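Day two of writing the Husora house rules, which are supposed to tell a robot how to behave around soft furnishings and the rest of us how to behave around the robot. I was given the garment chapter. Tapsell got the stairs, and I have not stopped being jealous.

The draft I inherited said a folded item must be "tidy." I crossed it out before breakfast. Tidy to whom? My mother and I have been arguing that one for most of my life, and I can't see an arm with two fingers settling it.

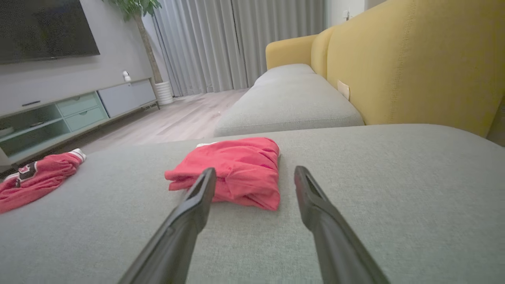 So I went for geometry. A fold passes if it has four sides you could point at without embarrassment, and no sleeve lying outside them. Amness wrote back within the hour to ask what counts as a side. I had some lunch and considered other careers.

By 3 p.m. we had agreed that a number or a crest may face any direction, including sideways, as long as the garment is all in one bundle. I wanted print facing up and was outvoted by people who, going by their shirts, have never owned an iron.
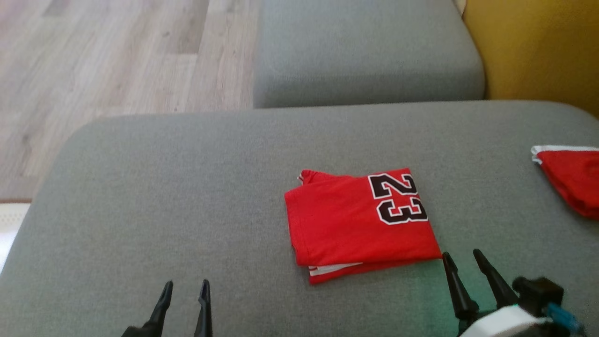
Photo: Husora house trials, garment chapter

Next came the clearance rule. Fingers open and away from the cloth before anyone reaches in. The old text gave 300 millimeters in one paragraph and 400 in another, and both were marked final. I asked Tredside which one they'd tested. They said "the other one," and then the call dropped. I've put 400 and a note in the margin, and if anybody complains I'll be glad to know that somebody read it.
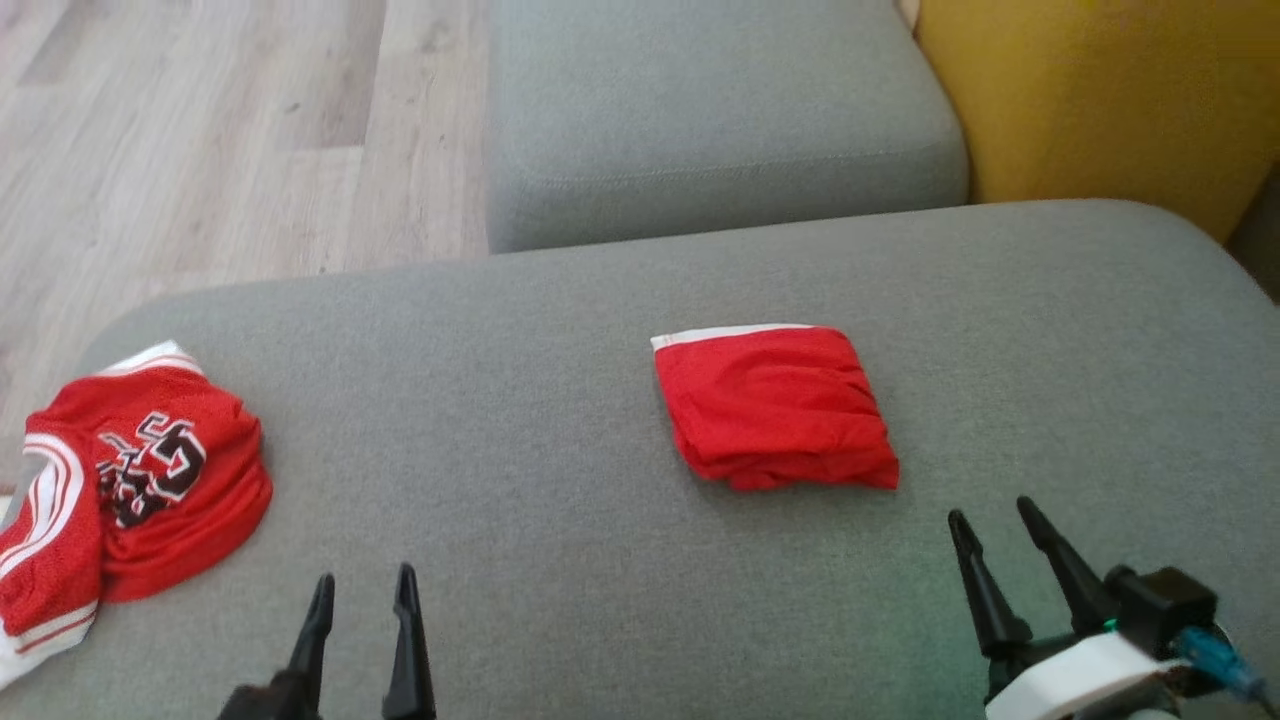
Also struck out: "The operator shall remain alert at all times." I have sat through 1000 folds, and I don't believe in that operator. It now says the operator stops the arm before looking at a phone, which a person might possibly do.
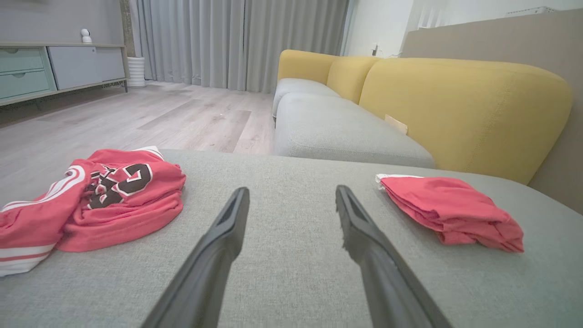 The section on finished and unfinished work is the one I'm pleased with. Two items, one surface, and the rule has to say which is which without anyone having to guess. With red on red, color is no help whatsoever. A crumpled jersey on the left and a folded bundle on the right, bare gray seat between them, and I could write the sentence straight off: done and not done never touch. Amness wants "shall not come into contact." Fine. They can have their shall.

Tomorrow, socks. The inherited draft has a single line on socks and it reads "see socks."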